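Updated 18 May 2021

# Wuven Drinks Table Kit for student robot clubs

Hi, I'm Felicja Zalewska. I coach an after-school robotics club, and this is the prop kit I wish I'd had when my students first told me they wanted to teach two robot arms to make lemonade. I put the first one together from my own kitchen and a couple of thrift stores. Then another coach asked me for a list, then another one, and now I pack them to order.

You bring the arms and the table. I send the stuff that gets picked up, scooped, poured and (frequently) dropped.

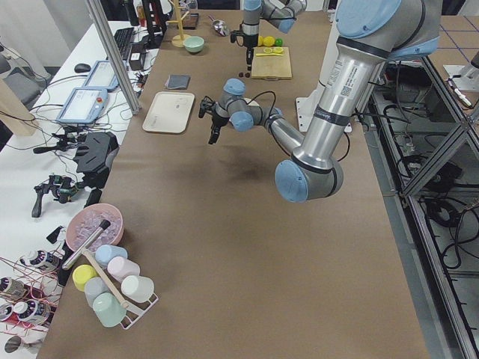
*Cups, fake ice and fruit laid out on brown paper, with both arms over the table.*

## What comes in the box

- 6 plastic cups in mixed colors, plus a white wire rack
- Pink bowl and a bag of clear fake ice cubes
- Light wooden cutting board
- Mug tree with a round base
- Mint green bowl
- Small metal scoop
- White tray with rounded corners
- Dark gray cloth square
- Play fruit: lemons, lemon halves, a lime and some small dark ones
- Roll of brown paper for the table

The cups are light on purpose. My kids started out with heavy mugs and we lost a lot of mugs! Colors can change from batch to batch, so please don't hard-code "mint green" into anything until you've opened the box.

The small dark fruits are the hard level. Start with the lemons - they're big and they forgive a sloppy grip. My beginners usually get a whole lemon onto the board in their first session or two, and then they try the little ones and go very quiet.
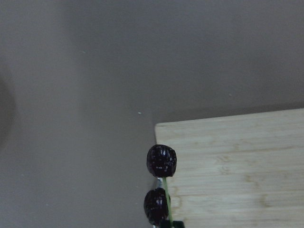
Photo: Felicja Zalewska / Wuven

I get asked about the board a lot. It's pale with a fine grain, and against a plain gray surface the edge is easy to find in a wrist camera view, so it makes a good first vision task. Glossy fruit is trickier because of the highlights. Try moving your lamp before you rewrite your code.

## Sizes and ordering

The **Likus** set is the full list, for two arms. The **Plollix** set drops the mug tree and the tray and works fine with one arm. Both come with 3 printed task cards and a score sheet for running your own mini contest.

Refill ice is sold in bags of 400. You'll want one. It gets everywhere, and I'm still finding cubes under the radiator.

Orders placed now ship in June from the Kelmendi building, the old 1926 one with the green door. Club pickup is fine too, just write first so I'm there. The full box weighs roughly as much as a loaded school backpack.

Arms, grippers and cameras not included.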